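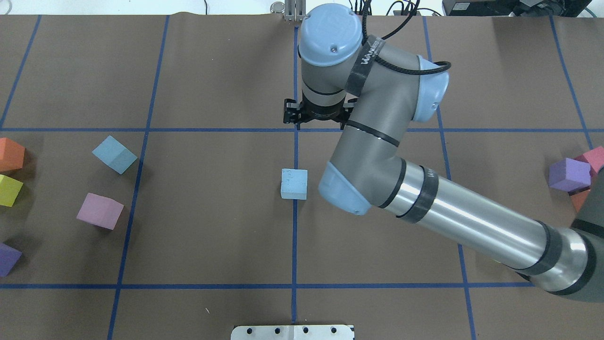
Mirnolberg is the kind of town I could walk round for a week and still find a new staircase on the last day! It sits on a hill above the river, and the lower quarter was laid out in a grid, all long straight streets and oblong blocks, so you can hardly get lost there. Think of strips of blue tape stuck across brown paper, with one line running straight down the middle, and you've more or less got the map (the middle one would be Eturau Street, where the bakeries are). Go uphill, though, and the grid gives up completely. The lanes bend back on themselves and half of them end in somebody's garden.

I stayed at the Csizmadia guesthouse, just below the old gate, in a room with a green tiled stove and a window I had to prop open with my shoe. Breakfast was dark bread, plum jam and a very good soft cheese. The owner, Attila Szabó, drew me a route to the chapel on the back of a receipt and I followed it faithfully, all 463 steps of it. My knees complained but oh, the view! You can see right across to the woods at Brulwood, and I sat up there eating cherries until the bells went for six.

The chapel is open until five and costs 100 to go in, or 800 if you want the tower as well. I paid for the tower and would again. Bring coins, as the man on the door couldn't change my 2,000 note and I had to go back down to the kiosk.

Next up is the slow train to Brulwood, and I'm hoping to come back in October when the plum market is on. If anyone has walked the river path from the station, do tell me how muddy it gets!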